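Home | Forums | Members | Search | Log in

Filed under: Road Races and Fun Runs > Course and Route Notices

Storndale 10K - revised start and route

StorndaleRaceOffice
Members are advised that the start of the Storndale 10K in June has moved from Castcombe Park to the plaza. The gun is at 9.30am and entries remain capped at 176. Bib numbers will be posted to all who entered before the end of April.

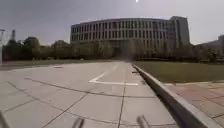
The plaza and its painted markings.

hillrepeat_71
I must register an objection. The park start was on grass, and many of us entered on that understanding. Will refunds be offered to those who do not wish to race on concrete?

StorndaleRaceOffice
Refunds are available until the end of May, less the postage on the bib. The park start was withdrawn because the gate is too narrow for the permitted field.

Mosquera_Harriers
Our club supports the change. Thirteen of our members ran last year and several were held at the gate for the better part of a minute. We would however ask that the timing mat be placed on the start line as well as the finish. 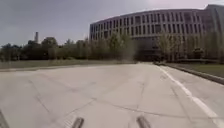
Re: Timing and start pens

StorndaleRaceOffice
Zenstead Timing will provide mats at both ends. Results will be based on chip time, with the first three places decided on gun time.

hillrepeat_71
With respect, that is two systems in one race. A runner placed in the rear pen could record the fastest chip time and receive nothing.

Mosquera_Harriers
The same rule applies at most races in the county. Anyone expecting to finish in the first three should apply for the front pen, which holds 30.
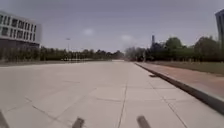 Re: Bag storage

lantern_rouge
May I ask whether bags can be left near the start? The notice is silent on this point.

StorndaleRaceOffice
Bags may be handed in from 8.15am. Please attach the tear-off strip from your bib - unlabelled bags will not be accepted.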